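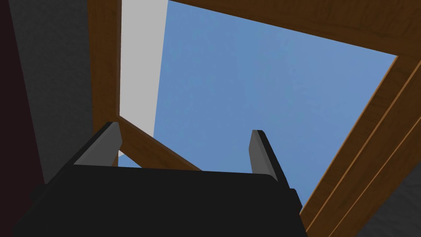

Simulator view, two-fingered gripper and wooden frame.

4 min read

Wiltton Infrastructure Group
Minutes, Tuesday, October 11, 2022
Venuvley office, second floor, and by video

Present: Mulugeta Yimer (chair), Chun-yin Wan (minutes), two from Networking, one from Support, one from Release Engineering who joined during item 3 and asked what he had missed. He was referred to these minutes.

Apologies: Finance, who were invited on account of item 4 and sent a thumbs-up.

1. Minutes of the last meeting

Accepted with one correction. The phrase "we will never speak of the mail relay again" should have been recorded as a remark and has wrongly been treated by Support as policy. Tickets about the mail relay may once more be opened.

2. Certificate inventory

Chun-yin presented the results of the scan. The spreadsheet we have been using lists 281 TLS certificates. The scan found 966. Mulugeta asked whether the scan might be wrong. Chun-yin said he had wondered the same thing, ran it again overnight, and got the same number.

Most of the difference comes from the old staging clusters, which request a fresh certificate for every branch and hold on to it long after the branch is gone. A smaller group belongs to internal tools with no listed owner. One certificate is issued to a hostname consisting of the word "test" and a swear word. Release Engineering (not yet present) was felt to be the likely source.

Agreed: the spreadsheet is retired as of today and made read-only. The scan output becomes the inventory. Networking asked for the spreadsheet's color coding to be kept. The meeting asked what the colors meant. Networking withdrew the request.

3. The October outage

The internal package mirror went down last week when its certificate expired. The renewal script had run on schedule and written a new certificate to disk, but the web server was never told to reload, so it went on serving the old one until it lapsed.

A warning email was sent 70 days beforehand, then weekly. All of these went to a shared mailbox whose password expired in the spring. Support noted that the mailbox also contains a quantity of vendor newsletters and one wedding invitation, and that the RSVP date has passed.

Discussion of whose mailbox it was took longer than the outage review. Mulugeta ruled that it is now his, and that it will be deleted once he has read it.

Actions:
Networking to add a reload step to the renewal script and a check that compares the certificate on disk with the one being served.
Chun-yin to send expiry alerts to the on-call channel, starting at 30 days.
Support to write to the couple.

4. Choice of renewal tooling

Two proposals were on the table. Väisänen offers a hosted service with a dashboard and an agent to be installed on each machine. Trultetura is self-hosted, speaks ACME, and has documentation that Networking described as "brisk."

The Väisänen quote is per certificate, per year, and had been prepared from the spreadsheet. Chun-yin recalculated it from the scan and shared his screen. There was a pause. The recalculated figure will go to Finance with a covering note, and it is hoped this will produce something more detailed than a thumbs-up.

Networking prefers Trultetura and has had it running on a spare machine since summer, which they mentioned for the first time today. Release Engineering said the agent would break the build images. Asked how he knew, he said everything breaks the build images. This was accepted as evidence.

Support asked who would be paged when Trultetura itself goes down. Also, who renews Trultetura's own certificate? Networking said that Trultetura does. The meeting considered this for a while and decided it would like a second method — a calendar entry, at minimum.

Agreed: trial Trultetura on the staging clusters, 4 weeks, after the branch certificates have been cleared out. Decision on Väisänen deferred until then. Mulugeta to tell their sales contact, who has called twice during this meeting.

5. Internal certificate authority

The root key is on a USB stick in the Venuvley safe. The safe is known to open. Mulugeta has seen the stick and reports that it is labeled "MISC."

Proposal to move the key to a hardware security module was supported by all. Proposal to relabel the stick in the meantime was opposed by Networking, who consider the present label a security control. Put to a vote and carried narrowly: the label stays.

6. Any other business

Release Engineering asked for an exception to certificate checking in the nightly build, "just for now." The previous exception, also just for now, has a comment above it dated 2017. Refused.

The hostname in item 2 was raised with Release Engineering, who said it predates him and that several jobs depend on it.

Next meeting: same room, if Networking can be persuaded to return the display cable.

We use cookies to remember your preferences. Accept all | Manage settings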